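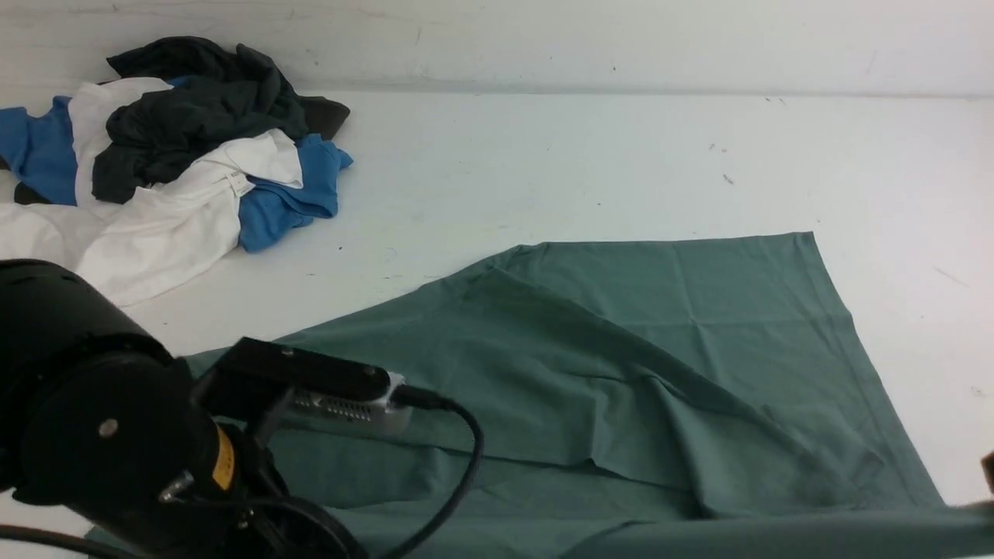

Sage green on the table, the rest of the pile waiting.

Wilora sells this tee for $18 as "wrinkle-shy." I doubted it, and after 50 days I still do. Fold lines stay put in mine, and shaking it out does very little. 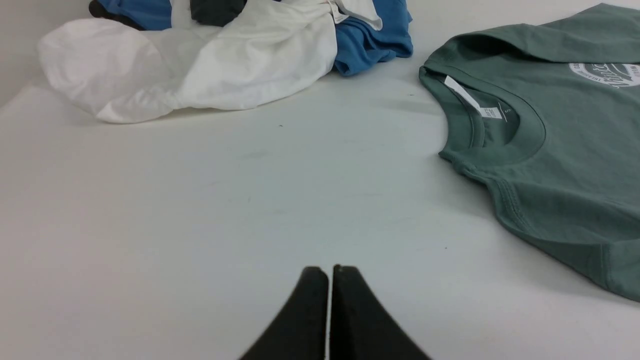 Ribbed crew neck, with the white tag at the back.

The collar is decent – no complaints. The tag itches, so mine is coming out.
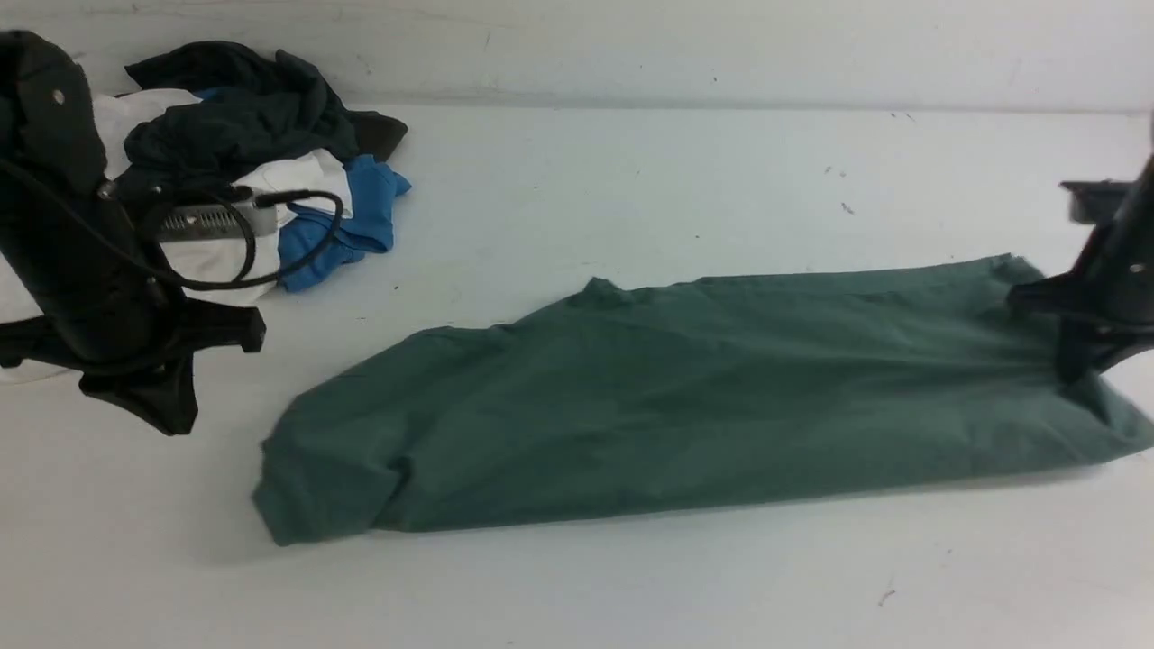

Folded lengthwise it fits my narrow drawer, but the edges never line up well. Fine for the price. I wouldn't buy a second.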